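Household tips from the robotics club

I help run a small robotics club, and this term the kids (well, they're 15 and 16, so they'd hate me calling them that) picked table setting and washing up as their project. Two arms, a lot of cutlery, and me in the corner with a cuppa. I went in expecting to learn about motors. I came home and rearranged my kitchen drawers!

So these are the household tips I've pinched from a term of watching students teach an arm to do the jobs I do half asleep. Some are for people who build things at the table, and some are for anyone who owns a fork.

Pick your practice table with care

We work on light folding-type tables, the square sort you can shift out of the way at dinner time. If you're doing a project at home, go for one you can walk right around. Harish Krishnan had his first setup shoved against a wall and spent half of every session crawling underneath to get at a plug.

One thing to watch is the pattern. A swirly marble top is lovely for hiding crumbs and terrible for finding a dropped screw. Keep a plain tea towel handy and do your fiddly work on that, then fold it up by the corners when you're done and nothing rolls away. I do the same now when I'm sewing on buttons.

Tape your spots

Gleice Brandão started marking where the cup goes with a bit of painter's tape, so every run began the same way. I've stolen this for the pantry shelf. A strip of tape with "rice" written on it and the rice goes back where it came from, even when my brother-in-law puts it away. Painter's tape peels off clean if you don't leave it on all summer. Masking tape doesn't, and I have the gummy shelf to prove it.

Start with the cheap stuff

Plastic cups, metal bowls, op shop spoons. We bought a mixed bag of cutlery for 4 dollars and it has been dropped, bent, stood on and run through the dishwasher at Irén Pap's place more times than I'd like to admit. Leave Nan's good glasses in the cupboard until the program has behaved itself for a whole afternoon.

It's a good rule with toddlers too.

Cutlery goes in bundles

Watching the arms made me notice how silly my own method was. I used to lay the table one fork at a time, walking back and forth like a duck in a shooting gallery. Now I grab a fork and a spoon together by the handles, heads up, and set the pair down in one go. It's quicker, and your fingers stay off the end that goes in somebody's mouth.

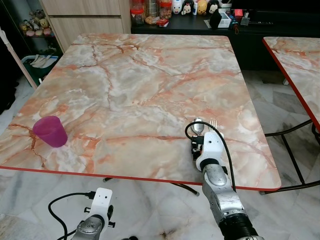
Fork and spoon in one grip, with the magenta cup across the table.

If you're teaching a gripper to do this, Ülle Žukauskas reckons you should get it happy with a single spoon first, then add the fork. Two handles slide against each other. She wrapped a bit of rubber band around the pair on the early tries and took it off later. At home a rubber band is also great on the lid of a stubborn jar, so keep a few on the tap.

Mind your cables

My biggest bugbear! Give a cable enough slack to let the arm swing its full reach, then move the arm slowly by hand with the power off and look for anywhere it snags. Do that before you start, every time. Hook and loop straps beat zip ties because you'll be changing your mind all afternoon (we got through 21 zip ties before Urmas Strazds went and bought a roll of the strappy stuff).

Same goes for the mess behind your telly. Put a label at the plug end of every cord. Bread bag tags are perfect and they're free. And if you've got a power board on the floor, keep it well clear of anything with water in it, club project or otherwise.

Write it on paper

We keep a run sheet in an exercise book. What we tried, what fell over, who had the last biscuit. The students moaned about it until the laptop died the week before our show-and-tell, and then that book was the most popular thing in the room. They'd logged 172 tries by then, mostly in Gleice's handwriting, with a few rude drawings that I've chosen not to see.

I've got a kitchen version now, a notebook in the drawer with oven times in it. Our oven runs hot at the back and I'd been relearning that with every tray of scones.

Nest your bowls

Big one on the bottom, small one inside, biggest at the back of the cupboard if you can bear it. Stainless steel is kinder than glass for this, and it doesn't mind a knock.
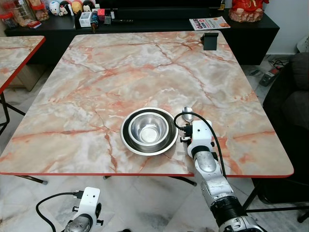 If your bowls stick together when they're stacked damp, slip a paper serviette between them, or just dry them properly, which my mother has been telling me for nearly forty years. For shiny bowls that have gone cloudy, wipe them over with white vinegar on a soft cloth, rinse and dry straight away. Shine can confuse a camera, by the way. Harish found that pulling the curtains across helped with the glare, and turning the bowl did nothing at all.

Put the spoon down before you tidy

Urmas made this a club rule. Nothing gets cleared off the table while an arm is holding something. Finish the move, let go, power off, then hands in. We had one near miss with a ladle in July and that was plenty.

Next term they want to try folding tea towels. I've offered them my whole basket of ironing to practise on, and so far no takers.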